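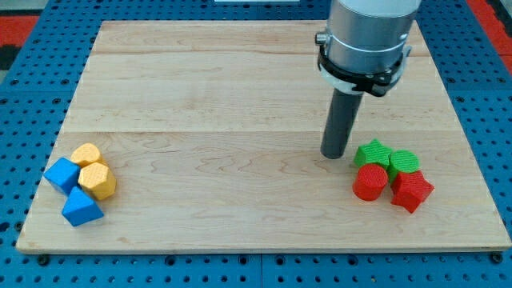
*Fig. 4. Maple board, grain running lengthwise.*

## Section 3: Oiling your Ollaswood board for the first time

Congratulations on getting this far! If you've followed Section 2, your board has been unwrapped, wiped down, and left to settle in the room where it's going to live. Now comes the part most of our customers tell us they enjoy best, and it's a pleasant way to spend an evening once you get going.

Every board leaves our Bragança workshop sanded but unfinished. Deolinda Barros, who wrote the first version of this guide, always felt that people look after a board better when they've oiled it themselves, and we've kept to her way of doing things ever since.

### What you'll need

- The bottle of Homent board oil from your box (food-safe mineral oil is fine if you've run out)
- Two clean cotton cloths, old T-shirts being perfect for this
- The small sheet of fine sandpaper tucked inside the back cover
- Newspaper or an old towel to protect your counter
- A couple of spoons, or anything else that will hold the board up off the surface while it rests

### Before you start

Run your palm slowly over both faces and along all the edges. If you feel any roughness, rub it lightly with the sandpaper, always going with the grain, and then wipe away the dust with a dry cloth. Pay a little extra attention to the ends, where the wood drinks up far more oil than you'd expect.

**Note:** Small differences in color from one plank to the next are normal in maple, and so are wavy patches in the grain. They'll stand out a bit more after oiling, and we think they're the prettiest thing about it.

### Applying the oil

1. Lay down your newspaper and set the board on it, good side up.
2. Pour a puddle of oil the size of a large coin in the middle. You can always add more, so go easy to begin with.
3. Spread the oil with your first cloth, following the grain, until the whole face looks evenly wet.
4. Work the oil into the long edges, and then do the ends twice.
5. Turn the board over and do the other side in just the same way. Please don't skip this step, even if the underside will never be seen! A board oiled on one face only may take up moisture unevenly and start to cup.
6. Prop it on the spoons so that air can get underneath, and leave it overnight.
7. In the morning, buff off whatever is still sitting on the surface with your second cloth. The board should feel smooth and silky, with no stickiness to it.
8. Repeat steps 2 through 7 on the next two evenings.

Three coats will do for most kitchens. If the ends still look pale and thirsty after the third, give them (and only them) one more.

**CAUTION:** If you use a drying oil such as linseed or tung in place of the one supplied, the used cloths can heat up and catch fire when they're bunched together. Spread them out flat outdoors, away from anything that burns, until they're completely dry and stiff.

**CAUTION:** Never use olive oil, sunflower oil, or other cooking oils. They turn rancid in the wood, and the smell is very hard to get rid of.

### Keeping it up

Oil the board once a month for the first half year, and after that whenever water stops beading on the surface. Homes with the heat running from November on will want it more often. Tomás Antunes in our repair shop suggests picking a regular evening (his is Wednesday) and doing the wooden spoons at the same time.

Refill bottles are sold under part number 212. For deep scratches, dark stains, or a board that rocks on the counter, turn to page 27.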